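Changes to the Household Water Account

Posted July 4, 2025

Readers of this blog will recall that the Purves district moved all residential customers to monthly water billing last December. The first six statements have now been issued to this address, and I have compared them with the quarterly statements they replaced.

Under the former arrangement, a household received one bill every 3 months. Usage was read at the meter and rounded up to the next full block. The new statements are based on actual gallons. Our most recent bill recorded 1,736 gallons for the month, against a base allowance of 2,000. No additional charge was applied.

Residents of Wakar Street should be aware that the base allowance does not carry forward. Unused gallons expire on the last day of the billing period. I wrote to the billing office to confirm this point and received a prompt reply. The same rule applies to accounts on the Lolasari side of the district, where the meters were replaced first. 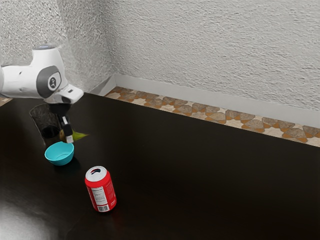

The fixed service fee is a separate matter. It is charged whether or not any water is used, and it now appears on its own line. Households that are away for part of the summer may apply for a reduced fee, but the form must reach the office before the period begins. We missed that date this year.

I also recommend reading the meter at home once a week. Ours is under a metal lid near the sidewalk, and the dial is easy to read in the morning. In March the weekly reading rose by 135 gallons with no change in our habits — the cause was a worn toilet flapper, replaced the same evening. A quarterly bill would have shown the loss much later.

Paper statements remain available on request. The next one is due at the end of the month.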